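The **Grarkcombe Ramblers** are a walking club in the hill town of Grarkcombe, and one of the liveliest small outdoor groups in the district. The club grew out of a single evening class in map reading taught by Binta Abubakar, a school librarian who loved the old drovers' paths above the town and wanted company on them.

## Early walks

The first outing followed the Drillby track as far as the ford and back, a distance of four miles. It rained the whole way, and everyone signed up for the next one! Members soon rented a stone cottage at Rotich, two valleys over, as a base for longer weekends. The cottage had a wood stove, a leaking porch and a splendid view of Liketti Ridge – still the club's favorite climb.

By its second summer the club had 49 paying members. Walks were graded "easy," "steady" or "stiff," and the words are still used on the printed program.

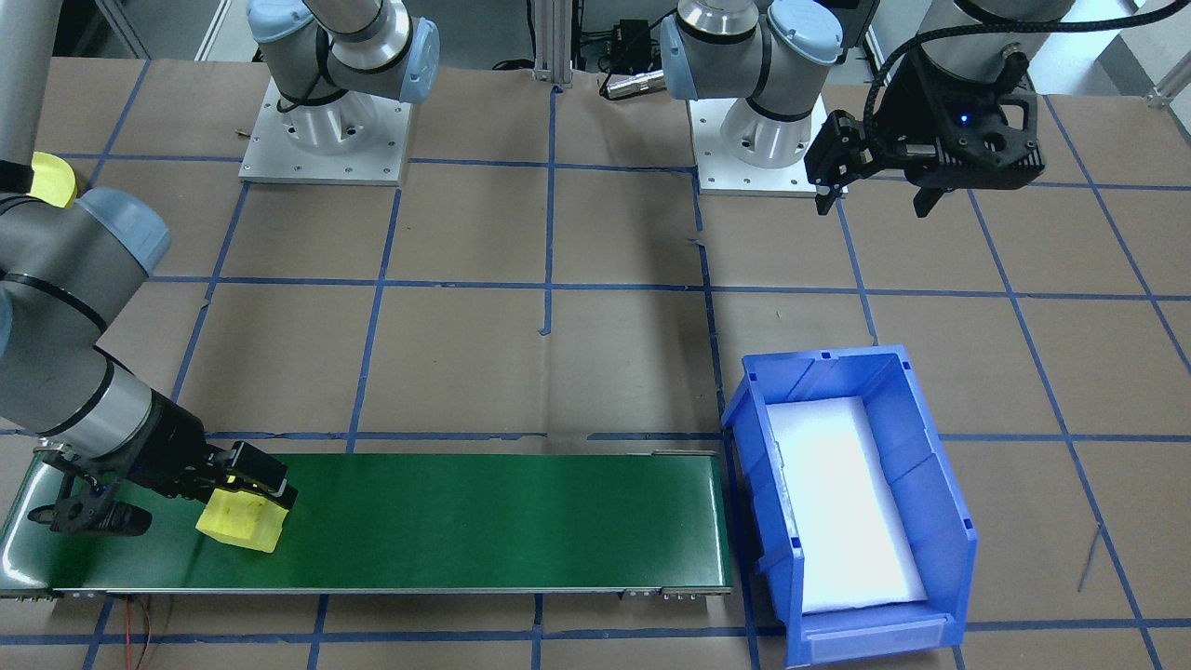
Can people who aren't members join a walk? Guests are welcome on any easy or steady walk, and may come along twice before paying dues.

## The August Round

The high point of the club's year is the August Round, a wonderful loop that leaves Grarkcombe market square at 6 a.m., crosses Liketti Ridge and comes home through Drillby. Strong walkers finish in around 2 hours less than the time given in Abubakar's handwritten route notes, which allow generously for lunch, tea and looking at birds.

Her notes cover paths that appear on no modern map, including the sunken lane behind Rotich chapel. The club clears this lane every spring – bluebells line both banks – and keeps the stiles in repair.

## See also

- Drillby track
- Liketti Ridge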